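How to Set Up and Look After a Prosperity Bowl

A prosperity bowl is a dish of rice, coins and a few dried herbs or spices that sits in the home as a sign of plenty. Versions of it turn up in many places, and families change the contents to suit themselves. Whatever you believe it does, it is a bowl of dry food sitting in the open, and it needs some care so that it stays clean and does not bring in bugs.

Choosing the bowl

Use a glazed ceramic or glass bowl with a wide mouth. Unglazed clay looks nice but pulls moisture out of the air in a damp kitchen and passes it on to the rice. Metal bowls are fine if they are stainless. Brass will leave a green ring where it touches salt. Check for chips and cracks first. Many people feel a chipped bowl spoils the purpose, and the rough edge also catches dust and is hard to wipe.

Wash the bowl in hot soapy water, rinse it, and let it dry overnight upside down on a towel. Turn it over in the morning and leave it another hour.

Preparing the rice

Plain long-grain white rice keeps best. Brown rice has oil in it and goes stale. Pour 340 grams into a freezer bag, press out the air, and freeze it for a few days to deal with any weevil eggs. Let the closed bag come back to room temperature before you open it, or water will form on the grains.

If you want colored rice, shake it in a jar with a few drops of food coloring and a teaspoon of white vinegar, then spread it on a baking sheet until it is fully dry. Green and yellow are the usual choices. Do not put dyed rice in a bowl you care about until you have rubbed some on a paper towel and seen that no color comes off.

Cleaning the coins

Coins are dirty. Soak them in warm water with dish soap, scrub them with an old toothbrush, rinse, and dry them one by one. Skip this for old or collectible coins, which lose value when they are cleaned. Put those in a small paper envelope and tuck it in under the rice.

Some people only use coins dated from a year that matters to them. I have one from 2000, the year we moved into our first house. Ordinary pocket change does just as well.

Putting it together

Start with a thin layer of coarse salt, then the rice, then the coins pressed in on edge so they stand up. Cinnamon sticks, whole cloves and bay leaves go on top. Use whole spices only. Ground cinnamon sifts down through the rice and makes everything look dusty.

If you write a wish or an amount on a bay leaf, use a soft pencil or a felt-tip pen. A ballpoint will split the leaf. 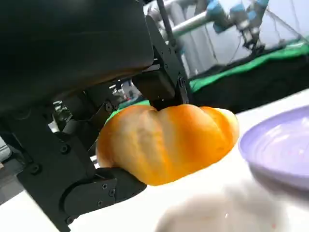
Photo: Ezequiel Magaña / Tinura

Where to put it

The usual spots are the kitchen counter, the dining table or a shelf near the front door. Keep it away from the stove and the sink. Steam is the main thing that ruins these bowls. A windowsill is also a poor choice — the herbs fade in a few weeks and the glass sweats in winter.

In a house with small children or pets, put it up high. Coins and cloves are choking hazards, and a dog that eats dry rice and salt is going to have a bad night. A high shelf with a front lip works well, and so does a cabinet with a glass door.

Monthly care

Pick a day you will remember. I do mine when the rent goes out. Lift off the spices, stir the rice with a dry spoon, and look for webbing, small beetles or clumps. Wipe the rim with a dry cloth. Add a coin if that is your custom.

In August, or any stretch of humid weather, check it every week. A food-safe silica gel packet under the salt helps a lot, but leave it out if anyone small can reach the bowl.

When to start over

Replace the rice and salt every 2 months, and sooner if it smells musty. Bay leaves are done when they turn brown and curl. If you find bugs, tie everything except the coins in a plastic bag and take it to the outside trash the same day. Then check your flour and cereal, where they most likely came from.

Do not cook the old rice. It has been sitting out with money in it. Undyed rice can go in the compost, but keep the salt out, as it is hard on worms and plants. Wash the coins again before they go back in.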